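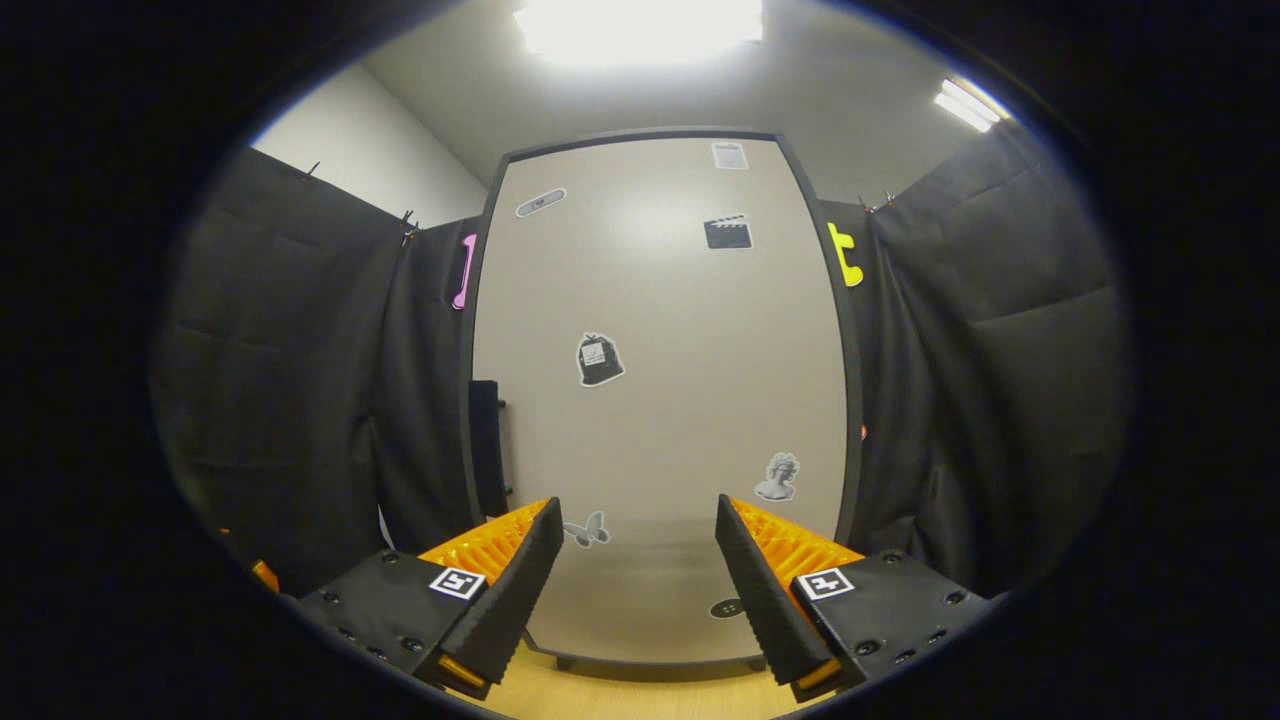 Sticker board seen from the wrist camera, Edell fingers fitted, jaws open.

Drolus finger comparison -- data card

Summary

Recordings from a hand-held gripper tool, made to compare two finger designs on light contact tasks against a flat upright board. The tool body, camera and lens stay the same throughout; only the fingers change. Collected in November at the Grakville workshop by Birthe Bech and Ditte Riis.

Contents

200 episodes, split evenly between the two finger sets. Each episode is one folder holding the wrist video, the tool pose and the jaw width. Episodes that were stopped early are kept and flagged in the index with aborted = 1. There are 21 of these. Leave them out if you only want complete approaches.

Finger sets

Edell: orange ribbed wedge behind a black contact pad with a toothed lower edge. Each finger sits on a black plate that also carries a fiducial marker.
Thoroddsen: solid finger, flat pad, same plate and same marker position. Stiffer, and 9 mm shorter at the tip.

Jaw width is worked out from the two markers and not from an encoder. If either marker is lost, the width field is left empty. We do not interpolate.

Task

The operator starts back from the board, picks a sticker as the target, brings the open jaws up to it and closes until both pads touch the face. The target name is stored as free text (butterfly, clapperboard, bust and so on). Spelling has been tidied but synonyms have not been merged, so "bag" and "sack" both occur.

The stickers are greyscale on a beige-grey face. Black curtain hangs on both sides of the board to keep the background plain. It does not cover everything: wall, ceiling and coloured pieces behind the board edges remain in view.

Known problems

The lens is very wide. Straight edges bow outward and the corners of the image are black. Calibration is in lens.yaml; use the fisheye model, as the standard one fits badly near the fingers.

Ceiling lights are in shot and put a soft reflection on the upper part of the board. Exposure was left on automatic, so brightness shifts as the tool tilts -- mask the lights before any colour matching.

The fingers can hide part of a low sticker before contact. Do not treat sticker visibility as a success signal.

Pose drift was above 4 mm in a few of the Thoroddsen episodes. See the drift column.

Changes

v2: tip offset corrected for Thoroddsen. v1 poses should not be mixed with v2.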